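Notes for week 9, prepared by Dilani Khondokar. Please read before the Friday lab, June 5, 2026.

## Collecting demonstrations by hand

In the last lecture we trained a small policy on recordings which were already clean. This week you make the recordings yourselves. The policy will learn only what your hands have shown it, so we must look first at how a person should work during one episode.

An episode starts when both grippers are in the home position and it ends when they return there. In between is one task only. Each pair will record 64 episodes, and Igor Hudec will add them to the Prirnar set, which holds around 3000 now.
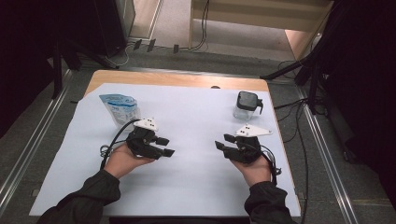 The home position is the part that students most often do in a hurry. If the start changes a lot between episodes, the policy spends its capacity on learning to begin. Bring the two grippers face to face with open paper between them, the finger pads pointing to the centre, and wait one breath. The objects stand further back, a pouch on the left and a jar with a black lid on the right, so each hand has its own side to reach into. Check also your cables. A cable that pulls on the wrist will change your motion, and this change goes into the labels as if you wanted it.

Move at a normal speed, but do not throw or snatch. If you make an error, correct it and continue. Obaidul Bhuiyan will show on Friday why a set with some corrections behaves better than a set with none. Mark the episode as "recovered" in Miveo, do not delete it.

Soft packages need more patience than jars. They change shape when you close the fingers, and the wrist camera can lose sight of the rest of the table. 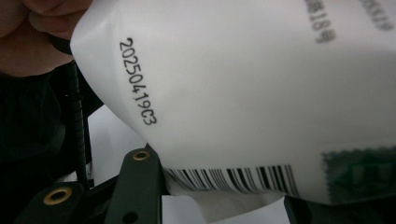
**Topic 9.2: Wrist view and occlusion**

When a large object is near the lens, most of the pixels belong to it. In such a view one can read the code 20250419C3 on the pouch and follow the barcode, but very little of the working surface is left. For the policy these characters have almost no value. What matters is where the fingers touch and how the plastic bends there.

Two practical rules follow:

- Do not hold an object close to the lens for longer than the task asks.
- Vary the angle of the package between episodes, or the model may connect the grasp with the printed pattern.

Faces can also enter the wrist view when you lift something toward yourself. Shiela Macapagal will explain the consent form and the masking step before you start.

**To hand in:** your episode list, and half a page on which grasps you found hard to repeat.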